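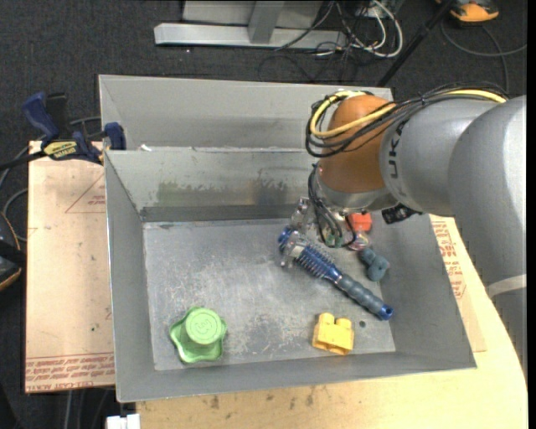 5 min read

Annatjie Moodley has a rule about the metal bins: whatever goes in should cover less of the floor than it leaves bare. Once things start to lie on top of each other, she says, people stop looking at them and start digging.

"Digging is how you miss things," she says. "You get your hand in there and you're feeling for something big. The small stuff goes to the corners and stays."

Moodley runs the odds and ends table at Turnthorpe, a reuse store that takes in household goods by the boxload and sells them by the piece. Furniture goes to one side of the building, dishes and linens to the other. Everything that has no department comes to her. In March that meant 1,042 separate items, which she knows from the tally sheet she fills in at closing. She has run the table for six years and before that she worked in the parts department at Botha, a tractor dealer, where she says she learned most of what she uses now.

The gray bins came from a machine shop that was clearing out. She took two, one taller than the other, and stands the taller one behind. The walls slope inward, so small things slide to the bottom where they can be seen. The metal was scratched and stained when she got it and has been scrubbed more than once since. The marks stayed.

"I quit worrying about the stains," Moodley says. "There's some that look like rust on the back wall of the front one. I wipe it and the rag comes up clean, so that's good enough for me. I don't put cloth in there. Cloth goes in a basket."

She is particular about what counts as an odd or an end. A brush is a good case. The one with the ribbed blue-gray handle and the metal bristled head could go with tools, she says, or with cleaning supplies, or with the grill things in summer. Customers have asked for brushes like it for all three.

"If I can think of two places, it comes to me," she says. "Tools won't take it unless they're sure. Kitchen won't take it at all, they think it's been in a garage. So it sits with the toys for a while."

Toys make up the largest part of what she handles, and most arrive as single pieces. Yellow building blocks with two studs on top turn up one at a time at the bottom of boxes, under picture frames, inside coffee mugs. She saves them until there are enough for a bag. The bags sell at two dollars, and she does not sort them by brand or check that they fit together.

"Parents ask me that," she says. "I tell them to try one against another before they pay. Some fit and some don't. Kids will build with them anyway."

The soft rubbery toys get a different treatment. Moodley presses each one with her thumb before it goes out. If it feels sticky or leaves a smell on her hand, it goes in the trash. The rest are washed in dish soap and left on a rack overnight. She likes the ones with rounded lobes, like the little dark teal one, and admits she has never been certain what some of them are supposed to be.

"I write 'toy' on the sticker," she says. "Somebody will come along and know. I had a woman tell me the name of one, where it came from, what year. I'd had it out for a quarter."

Then there are the pieces she can't name at all. The bright green plastic one, with a wavy star-shaped base and a round top, is the kind of thing that will start a conversation. There is a faint circular design pressed into the top. Her own guess is a stamp or a cookie press, and she is careful to call it a guess. A man who buys from her on Wednesday mornings thought it might be part of a larger toy.

Unknown pieces stay out for a month. After that she puts them in a box marked Saratau, after the street where the store first opened, and brings them out again at the fall sale. Last year the Saratau box held 466 things and she sold all but a shoebox full.

"People like not knowing," she says. "They'll pay fifty cents to take it home and figure it out."

The table is light wood, and she would rather keep it that way. Flattened cardboard goes down to save the top, usually whatever came off the last delivery, red printing and all. The blue and yellow bar clamp on the rim of the rear bin is not for sale, though she gets offers. Metal bins move when people lean on them, and she doesn't like things that move.

"I had a jar of marbles go over once," she says. "We were finding them for weeks. Jorley found one in the floor vent."

Jorley is her nephew, who helps out on Saturdays and does the pricing she doesn't enjoy. The two of them disagree about brushes. He thinks a used brush should be a dollar at most. She thinks a metal-bristled one in good shape is worth three - and she has the tally sheets to show that she gets it.

Asked what she would like more of, Moodley says lids. Jars and tins come in without them, and lids come in without jars, and the two almost never match. She keeps a drawer of both. She also wants people to stop taping their boxes shut with packing tape all the way around, and to put anything sharp on top where she can see it.

What she has enough of is pens. The store stopped taking them in the winter, and a coffee can of them still shows up on the step most mornings before the doors open at nine.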